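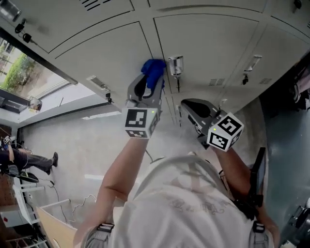
Orsolya Farkas

Mar 29, 2024

Hello all, a quick update on the Cirkero trial. We've had the hand-held gripper kit since February and I've now spent long enough with it to have opinions!

Most of this month went on wiping down lockers, a gripper in each hand and a blue cloth in the left one. I picked lockers on purpose — flat doors, but with seams, locks and vent grilles to get round, so you find out quickly what the fingertips can manage. The cloth holds well in the jaws. Corners are slow going, and I still press harder than I need to.

The marker cubes stay put on the grippers and the little green lights are easy to spot while you work. My one real moan is the cable, which I'd like a bit longer (I've asked Irport, who supply the kit, and am waiting to hear).

We have 1,000 wiping runs saved and Sándor Boros has checked 50 of them so far. He threw out 22, mostly my early ones, so please don't judge!

Spending stands at 3,350 euros, all on the kit and spare finger pads. Next up is folding, then the drawers. I'd like to keep the kit until we've done both — could you let me know if that's all right?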